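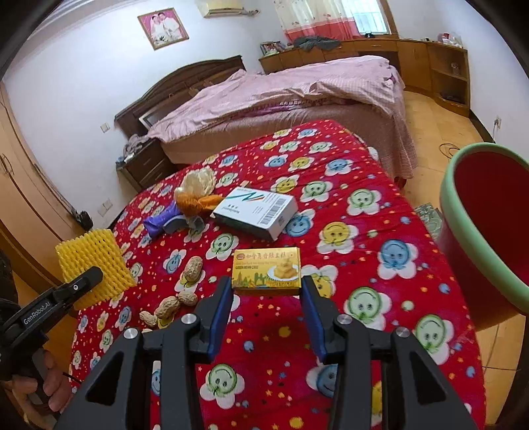 2 min read

The pitch I keep hearing goes like this: put a pair of grippers in a person's hands, let them tidy a bed for an afternoon, and a robot will learn to tidy beds. Flodasent says so. Zindden says so with better music. I have my doubts, and most of them are about the hands.

A person holding a gripper is still a person. Ask anyone to pick up a box of green bean cake from a red bedspread with smiling flowers all over it and they know a great deal before the fingers close. They know it's cake, and that cake crumbles. They know a peanut in its shell will roll if you nudge it. None of that gets written into the recording. What gets written is where the tool went and what its camera saw, and we are asked to believe the rest can be worked out later, given enough afternoons.

How many is enough? Rhys Goodwin, who ran demonstrations at Roltine until last April, told me his team collected 2000 of them for a single pick-and-place job. By his count the trained arm managed 80 tries out of 105 on objects it had met before. I asked about objects it hadn't met. He said they stopped keeping that number.

The defenders have a fair point about homes. A lab table with a gray mat teaches a robot about gray mats. A bedroom has a fruit net, a plush toy, a basin, a pile of clothes on the desk, and I'd much sooner have a machine trained on that than on colored blocks. Gwawr Edwards, who teaches people to use these tools at Barrientos, argues that hand-held grippers beat remote control for this very reason: you can carry them into a house, and beginners are quick with them. With a joystick, she says, you spend your first week just learning not to hit the table. I believe her.

But quick is a mixed blessing. People who work fast cut corners in ways they don't notice. They twist at the shoulder, lean over the mattress, take a step to the side. An arm bolted to a stand can do none of those things, so somebody has to throw those runs out or fudge them. I would like to see the discard rate printed next to the success rate - I have yet to find a brochure that does it.

And a demonstration mostly shows things going right. The peanut that gets away and is chased to the pillow is probably the useful lesson, and it is the one most likely to be deleted as a bad take.

I'm not against any of this. I'd just like to hear less about how easy it is to teach, and to be shown one strange bedroom, with no rehearsal, and the full list of what got dropped.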